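I had meant to write this up a fortnight ago, but December got away from me, as it does every year, and the light switch has taken up far more of my evenings than any light switch should. If you read the May post you'll know that I was going to teach the arm to do small jobs on a wall, starting with the easiest one I could think of. Well, I picked the switch, and I've had to revise my opinion of what is easy.

The way it works is that I guide the arm through the job myself, over and over, and every go is saved as one example, with the camera pictures and the joint positions side by side. The learning program (Fadunness, for anyone new, and yes, I'm still sorry about the name) then has to work out for itself what all those goes have in common. So the examples need to be alike in the things that matter and different in the things that don't, and I'm afraid I spent my first week getting that the wrong way round.
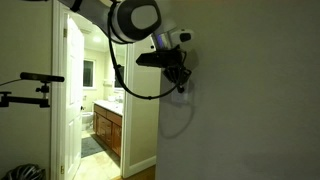 My first batch was 105 examples, and I was terribly proud of it. Every one began with the arm in exactly the same spot, because I'd made myself a tidy little routine and stuck to it. What Fadunness learnt from this was the routine. Start the arm a hand's width further over and it would set off quite confidently and press a bare bit of wall. I did laugh, but it was half past ten at night and I also had a biscuit and went to bed.

It was Yi-chun Hsiao who put me right, over a very long phone call that began with her asking after my knee. She told me to stop being so neat – to begin each go from somewhere new, to come at the plate from above one time and from the side the next, and now and again to go a little wrong on purpose and then correct it, so that there would be some examples of getting out of trouble as well as staying out of it.
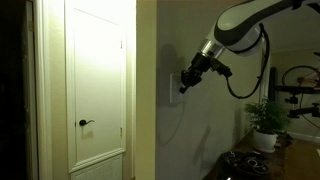 She also had me keep the slow goes. I'd been throwing away anything where I dithered, thinking it would teach bad manners, and she thought a bit of dithering close to the plate was worth having, as that's where the care is needed. What I do throw away now is any go where I've stopped halfway to think, or answered the door, or sneezed. I mark those by hand in a notebook as I go along, and I sort them out the next morning with a cup of tea, when I'm kinder to myself and better at spelling.

With the second batch done I had 208 examples saved, and after the sorting I was left with 154 I would be happy to show to anybody. I'd hoped for more! But I would sooner have those than a great heap I don't trust.

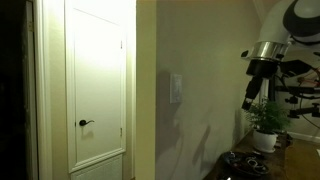 Shadows are my next worry. I do nearly all of this in the evening, with the lamps on, and the arm throws a shadow that moves when it moves. I have a nasty feeling that Fadunness may be paying attention to that as well as to the switch. Yi-chun's suggestion is to do a set in the daytime and another with the lamps shifted about, and mix the lot together before training again. Daytime is scarce at this end of the year, so it'll have to be weekends, and I've promised 2 of those to my sister already.

If anyone has tried this with a rocker switch and found a good way of marking whether a press really counted, do leave me a note underneath. At present I listen for the click and write down a tick.

Recent posts
Sorting the cable drawer, part two
A day out at Destumlow
Why I gave up on the Skovitz mount
Liao notebooks: still the best paper for pencil
Teaching the arm: where to begin (May)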